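24/02/2026

I've been meaning to write about breakfast for weeks, and every time I sit down to do it I end up eating breakfast instead, so forgive me if this one rambles a little. Back in January we moved from Golstead up to Kakstead (population 2,113, according to the sign by the feed store) and the thing I worried about most, more than the furnace or the roof, was where I'd get my morning pastry. I'd had 17 years of the same bakery on the same corner. You get attached!

Kakstead doesn't have a bakery. What it has is the Geketitz, a little café with foggy windows and a bell on the door, and they bring in their baked goods from over in Matlala before the sun is up. I went in the first week, still wearing my moving sweatshirt, and came out an hour later feeling like I might live here after all.

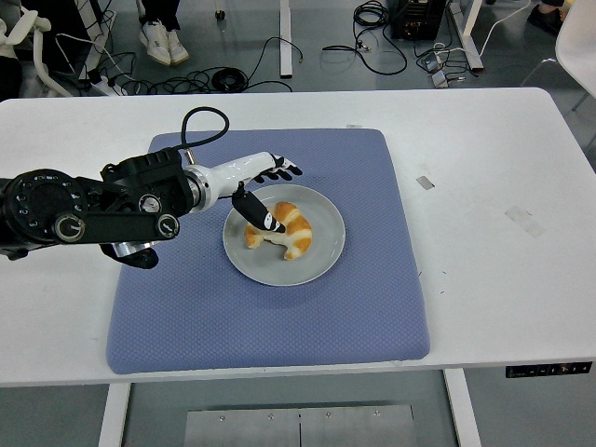
The other thing I've had to learn is how to slow down in the mornings. In Golstead I ate standing up, or in the car, or walking to the bus with crumbs all down my scarf. Now I sit. I put my phone in the other room – most days, anyway – and let the coffee get a bit cooler than I used to like it. My mother always ate that way and it drove me crazy as a kid, waiting by the door with my coat on.

I did try making my own croissants one snowy weekend. The butter leaked, the smoke alarm went off, and the dog was thrilled. I'll try again when it warms up, or maybe I'll stick with muffins.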